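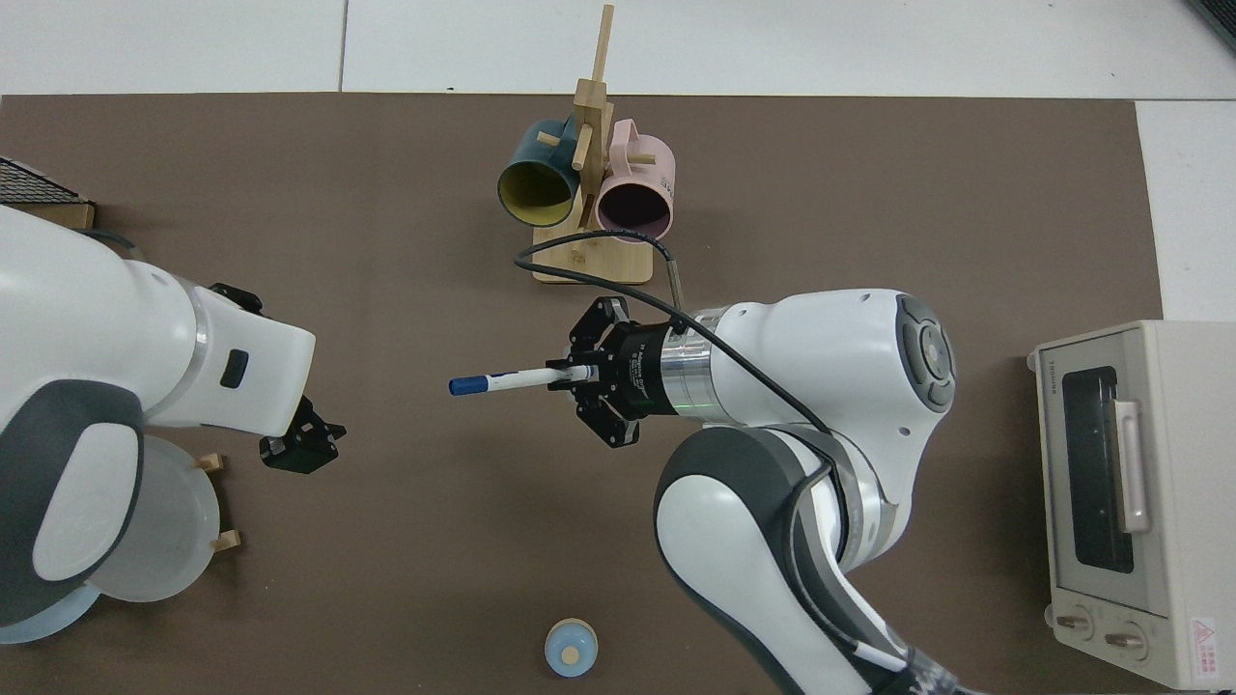

Two weeks with the Vasstead two-arm kit

3/17/24

I've wanted a pair of robot arms at home for years, so when Nicanor Alvarado offered me the loan of his Vasstead kit while he was away, I said yes before he'd finished the sentence. It's been living on a big brown mat on my tiled floor ever since, and I'm already dreading giving it back!

First, setting up. The arms come in two boxes with a gripper each, and the booklet takes you through bolting them down, wiring them up and running the first check. It took me an evening. The booklet is good on wiring and dreadful on software (page 22 sends you to a menu that has since been renamed), but the Dallidari forum sorted me out in ten minutes.

What I really wanted to try was handing things over. One arm holds an object out, the other comes in with its fingers open and takes it, and then the first has to let go at the right moment. I've been using a white marker pen with a blue cap, held out by the right arm so it points across at the left one. A pen is a brilliant thing to practise with: light, cheap, and slim enough that being a little off matters. My early tries were hopeless. Then I found the setting for how long both grippers hang on together, nudged it up a bit, and it started to go well. I cheered out loud the first time, which frightened the dog.

I've left plenty of kitchen things around them too, as I'd like to move on to those next. There's a wooden mug tree with a teal mug and a pink one on it, a cream toaster oven with a pink handle (I'm smitten with that handle), a wire rack and a plastic bowl. Getting a mug off its peg is the one I'm keenest on. I've only tried it very slowly so far, with my hand on the stop button.

Some grumbles. The cable from the gripper loops out over the mat and I keep planning moves around it. Clips would help, and Rosales sell a set, but for this money they should be in the box. The fans are louder than I'd like in the evening as well. And the teaching software saves only 50 moves before it wants you to start a new file, so I now have a folder full of names like "pen again" and "pen again better".

Would I buy one? If I had the room, yes. Clondau make a cheaper single arm, and that may well be the sensible choice for a first go, but the fun for me is all in having the two work together. Nicanor wants his back in June. I haven't told him how attached I've become.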